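# Nuka tube cell: setup notes

Hi! I look after the simulated vial-sorting cell we call Nuka, and these are the notes I wish I'd kept from the start.
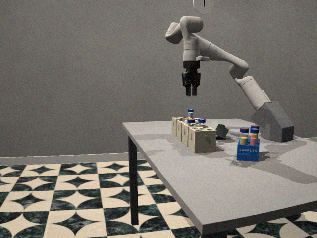

Skarkus asked whether you really have to redo the rack offsets every time the arm base moves, or only when the table changes too. Every time, sorry! The offsets are stored relative to the base, so even a small nudge leaves the fingers coming down beside a cap. I've lost a whole afternoon to that one.

## What's in the cell

- one arm on the right end of the table, with a two-finger gripper
- four racks in a row
- a blue SAMPLES box, standing apart from the racks
- blue-capped vials, in the racks and in the box

## Setting it up

1. Load the scene and let the physics settle for 185 steps before you touch anything.
2. Check the base pose against `cell.yaml`.
3. Run `zero_gripper` with nothing between the fingers (if it's holding a vial, the zero is garbage and you start over).
4. Run `teach_racks`. It hovers over each rack and saves the offsets.
5. Do the same for the box with `teach_box` – it's a separate file, and I forget it constantly.

The default seed is 1496. Seed 1887 is the nasty one, with vials close together, so I use it to test clearance after any change to the fingers.

## Looking after it

Approach speed is capped at 70 mm/s near the caps. You can go faster, but the vials start to rattle in their holes and the grasp check gets twitchy. If the gripper stops short above a vial, look at the wrist offset first and the cap height second. If the fingers close unevenly, reload the linkage model and zero again.

## Known problems

- `teach_racks` skips the rack nearest the wall if the hover height is set too low.
- Resetting in the middle of a grasp sometimes leaves the vial attached to the wrist. Reload the scene.
- The Bendia config is out of date – please don't copy its joint limits.

Last changed 30th July: new hover height, old wrist offset put back.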